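# Colavel shorebird counts

Hi! These are my bird counts from the Colavel mudflats, typed up from some very muddy notebooks. There are 2,168 rows in `counts.csv`, one per species per visit, and flocks can run up to 500 birds.
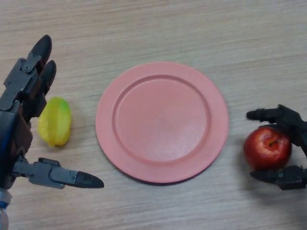 Murray Halliday wrote to ask if the June rows are worth keeping, given how few waders hang around in summer. I'd say yes -- those quiet visits are my favorite part of the whole file!

Zeros are real zeros. A blank means fog, or I forgot my scope (sorry).
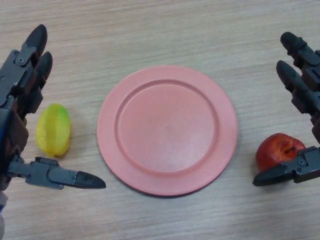

Tide height is in the `tide` column, and I only started writing it down at visit 20, so filter the earlier ones out if you need it. Fixes are welcome, just open an issue.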